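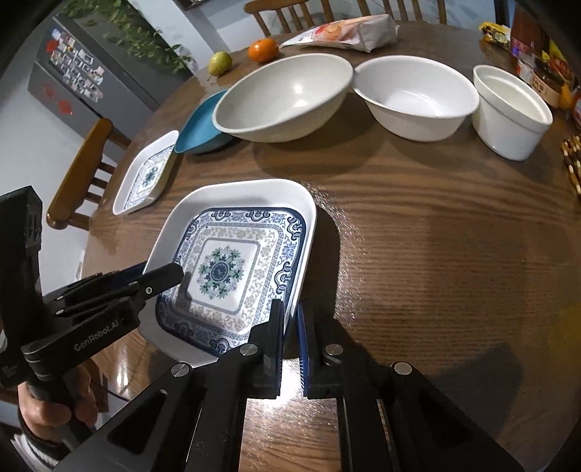
Ticket: contact estimator loses the object when both grippers are on it
Component: Stastby (grasp state tracker)
Status: open, again

Stastby decides whether a held object belongs to the left gripper, the right gripper or both, and it is having trouble with "both". In single-gripper tests on Troswood it behaves. Give it the square dish with the blue and white pattern, one gripper on the near right corner and the other with its jaws over the left edge, and the owner field flips between left and right like two people arguing over a restaurant bill. The dish, meanwhile, has one position and is quite clear about it.

Steps to reproduce
Load the table clip in Udham. Start at frame 100. Step forward with the owner field showing. The first flip comes at frame 125.

Expected: owner = both, held until one side lets go.
Got: 11 flips, then owner = none. None is a bold thing to say about a dish clear of the table.

Tried so far
Raised the smoothing window to 16 frames. Fewer flips, but now it also notices real releases late, so I have swapped a nervous tracker for a sleepy one. Put it back.

Turned off the glare mask, on the theory that the bright patch on the white rim was eating the edge. No change. Turned it back on, mostly out of politeness.

Ran the segmenter by itself. It returns the dish and its shadow on the table as one object, and the centre of that object sits well to the right. The ownership test uses distance to the centre. I think we may have a suspect.

Update, 16:00
Fed in a hand-drawn mask with the shadow left out. Flips gone, owner = both all the way through. I would like to call this fixed, but hand-drawing masks is not a feature — I checked the Tautahi release notes in case somebody had promised it.

Next
Swap centre distance for distance to the nearest rim point. Retrain the segmenter on shadows later, as a separate ticket. Please don't close this one as a duplicate of the bowl ticket. That was a units mistake, and it was mine.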